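The Little Ship With the Long Memory

Coastal freight, slow mornings and a very good galley aboard the Tralura

The Tralura leaves Callthorpe at twenty to six on a Friday morning, and if you are not on the quay by five you will miss the best part, when the last pallets of flour and roofing iron swing over the rail and the crew start arguing cheerfully about where to put the mail. I was there at half past four. I wouldn't have missed it for anything!

She is a mixed cargo and passenger ship, 70 metres from stem to stern, with berths for 20 passengers and a hold that always seems to have room for one more crate. There are faster ways to reach the outer harbours. None of them let you stand on the bridge wing with a mug of tea while the islands turn from grey to green and the first gannets come over to see what you're about.

Roxana Agudelo has been master for 3 years, after a long stretch as mate on bulk carriers. "On the big ships you could go a month without meeting anyone who wanted what you were carrying," she told me. "In Condori they're waiting on the wharf with a ute."

They were, too. Condori is our first call, a timber wharf and a fuel shed with 400 people living up the hill behind. We unloaded seed potatoes, a washing machine and somebody's upright piano, which came ashore in a cargo net to loud applause. The whole business took under two hours, and then we were off again with a load of empty gas bottles and two schoolteachers heading out on leave.

A hull worth keeping

The owners could have replaced her. They chose a refit instead, and from the engine room up it has been done with real care. The new main engine is quieter than the old one by a mile - you can hold a conversation in the mess without leaning in - and the bow thruster has made tight berths far less of a drama. The brass in the wheelhouse is original, and so is the chart table, scarred by decades of dividers and coffee cups.

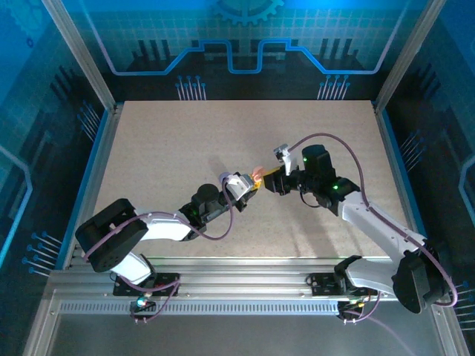 North to Ikik

The last leg is the one people book for. It runs overnight through the narrows, and the skipper times it so you come out into open water at sunrise. I'd set an alarm, but the change in the swell woke me first. Half the passengers were already on deck in their socks and jumpers, and the cook had sent up a tray of cinnamon buns.

Ikik sits at the head of a deep inlet, and the ship's horn bounces off both sides of it before anyone ashore has time to wave. June is the pick of the season, if you can get a cabin. Take a warm hat, a paper book and a few coins for the honesty box in the mess, and ask for a berth on the port side going north.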